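Findholm Community Help
Home and Desk > Small storage

How do you keep pens and pencils sorted on a desk with no drawers?

Posted by Szymon Wieczorek
Viewed 3,309 times

My desk is a plain wood table, so everything I write with ends up lying on top of it. I have an orange plastic tray and a clear plastic container, both shallow enough to reach into. The trouble is that I never settled what goes where. Pens end up in with the pencils, markers roll off toward the back, and by Wednesday I am hunting for something that writes. I would like to use what I have and not buy an organizer. Pencil, pink marker and silver pen are what I reach for most.

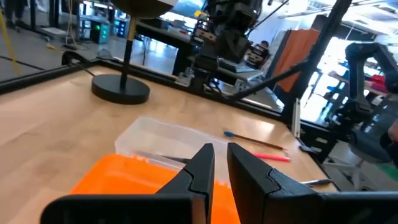 2 replies

Renata Witkowska
Give each container one job and stick to it. I would put pens in the clear one - you can see through the side which one you are grabbing. Pencils and markers go in the orange tray. Do it in this order:
Take everything off the table, including the stuff you think is fine where it is.
Try every pen on scrap paper. Throw out the dead ones. I got rid of 13 the first time.
Put back only what you used this month. The rest goes in a box on a shelf.
Keep scissors out of both containers. They take up the whole width and you end up digging under them. Mine lie flat at the left side of the table with the blades pointing to the lower left, and anything long and round lies flat too.

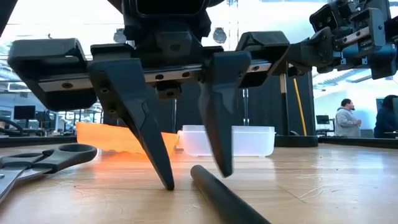 If something rolls, lay it against the side of a container or put a strip of felt under it. I cut mine from an old placemat and it has stayed put since September. Measure your longest pencil before you decide on the tray - a new one can be too long to lie straight, and then it has to go in at an angle.

Apostolos Sarantis
just use a mug. I have had 40 pens in one for years, works ok. markers go cap down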